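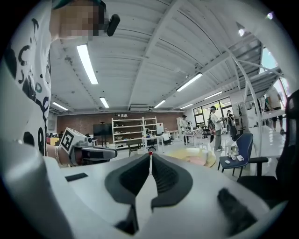 From: Catarina Barreto
To: visits list
Subject: Re: Open day at Pullau, what should we bring?
December 2021

Dear all,

Thank you, Bienvenido, for your questions. I put them again here so that everybody can read them.

> Bienvenido Magbanua wrote:
> I could not come to the open day. Did they let the visitors
> try the hand-held grippers? And is it worth to bring the
> Kekness group in May? We are 12 persons.
> Bienvenido

I answer in the same order.

1. The grippers. Yes, we were allowed to hold them. They are lighter than I expected, but after 3 trials my thumb was tired. The fingers are soft with ridges on the inner side. Tomás Matos explained that one should close them slowly, and I did it too fast every time.

2. The table work. For me it was the best part of the visit. The task is an ordinary one, with a bowl and a utensil on a small round table, and the marker cubes are worn on the wrists, so both hands stay free. The talk before it lasted around 90 minutes, which is too long. I would ask them to make it shorter for your group.

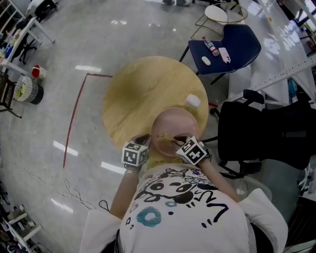

3. Coming in May. I think twelve is too many for one table. Ermelinda Azevedo suggests two groups, one in the morning and one after lunch. Please write to her directly and say which of you have already worked with the Pinheiro arm, as those persons can skip the introduction.

I still have the handout and can scan it if somebody wants it. Page 3 is missing, I am sorry for this.

With kind regards,
Catarina

2 replies | 5 shares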